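4.2 Breakfast task: layout and grasp approach

The second task was chosen to exercise the parts of the build that the drawer and peg tasks leave alone. It uses a slice of bread, a round wooden board and a toaster, all of them household items, and it asks the arms to pick up something that deforms when held too firmly. The work was done in the Skavwood shared workshop, on the two-arm station whose frame and wiring are covered in Section 3. Control software was Rokico, our own planner, running on a single desktop machine.

Each wrist camera is mounted to look along the fingers. This placement was settled during assembly, after an earlier bracket put the lens too far to the side and lost the near finger at wide openings. With the present mount both fingers stay in view when spread, and the estimated edge of the slice can be compared with the fingertip position in a single view. The oblique angle makes a round board appear as a tall ellipse, so the planner fits an ellipse to the rim first and recovers the board plane from it. The slice is then located within that plane.

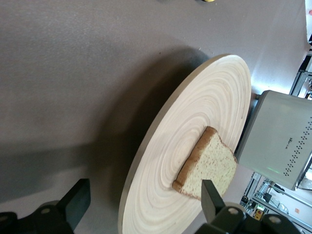

Lucian Sima objected, on reading a draft of this section, that fitting the rim first ties the method to round boards, and that a home builder with a rectangular one would have to rewrite the step. The objection is fair. We kept the ellipse fit for the results given here and added a plane fit from four corner points to the code, but the latter has not been tested to the same extent and no figures are given for it.

Bread presents two difficulties. The crumb is porous and low in contrast, which leaves the crust as the only dependable edge for the locator. The slice is also thin, and a finger that descends a little too far meets the board before it meets the bread. We therefore approach from the side, with the fingers close to the board plane, and use a slow closing motion with a current limit of 6 percent of the rated value. Higher limits dented the crust. Lower limits let the slice slip when the wrist turned.

The arms share the table, and their working volumes overlap above the board. No attempt was made to plan both motions together. One arm is given the approach and the other is held at a raised waiting pose until the first has withdrawn. This costs time - the waiting arm is idle for most of a cycle - but it removed the collisions seen in the first week of testing, and it kept the planner small enough to be maintained by two people in the evenings. The cable loops at the wrists were left long on purpose. Rodica Enache shortened one early in the build, and it pulled tight when the wrist reached the end of its travel. 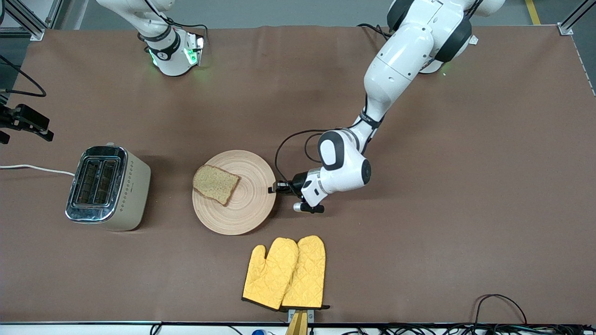 Figure 8. Two-arm station with plate, bread, toaster and oven mitts. One gripper is beside the rim of the plate; the other arm is raised off the mat.

The position of the toaster is entered by hand in the layout file, as are the heights of the slots. Detecting the slots from the wrist view was tried and set aside, mainly because reflections from bright metal trim moved with the arm and were taken for edges. A fixed position is a reasonable assumption on a bench. It would be less so in a kitchen, and the Heremar layout discussed in Section 6 treats it as an unknown.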